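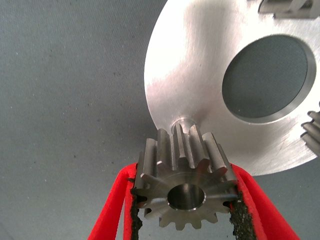 7 April 2020

Ballot counter, bench notes, continued from the last page.

Hividcombe town clerk rang again to ask whether the machine will be ready for the May council election. I said yes in the voice I use for the dentist. Whether there will be a May council election is a separate matter, and two of the parties are currently suing each other over it.

Ran the full test deck this morning, 1000 marked sheets. The counter gave 1000 on the first pass and 1000 on the second, so the total is fine. The split is less fine. Boonyarit's list gained 2 votes between passes without leaving the building. Kittipong says he has seen campaigns do worse.

Pulled the strays. Both are sheets where the cross runs over the line into the next box down. First pass read them as spoiled, second pass read them as good. Threshold is sitting right on the edge for that kind of mark. Moved it up one step and reran only the messy sheets: spoiled both times. Want Anong to look at the wording in the election rules before I leave it there, as "clear intention of the voter" is not a setting I can find in the menu.

Feed: one double pick, near the end of the deck. Sheets from the Drulolport printer are a shade thinner than the old stock. Fanned the stack and it behaved. Poll workers will not fan the stack. Dalibor to write it on the card in large letters anyway.

Party observers came by after lunch, one from each side, and stood as far apart as the room allows. They asked the same question in different tones, namely could the other lot get into it. Showed them the seals and the log. Each signed the sheet and each asked for a copy of what the other had signed. Boonmee made copies.

Log export works now. File has 1259 lines for the day, most of them the door sensor complaining. Need to turn that down or nobody will ever find the line that matters.

Also, the Petow ward name prints as PETOW WAR on the results slip. Field is one letter short. Ketsara wants to leave it, given how the last campaign went there. I have put in the fix.

To do:
Anong, rule wording on stray marks
Rerun full deck with new threshold, both passes
Longer ward field, then reprint all slips
Ask the clerk which ballot design is final, and get it in writing this time
Return the observers' umbrella, party unknown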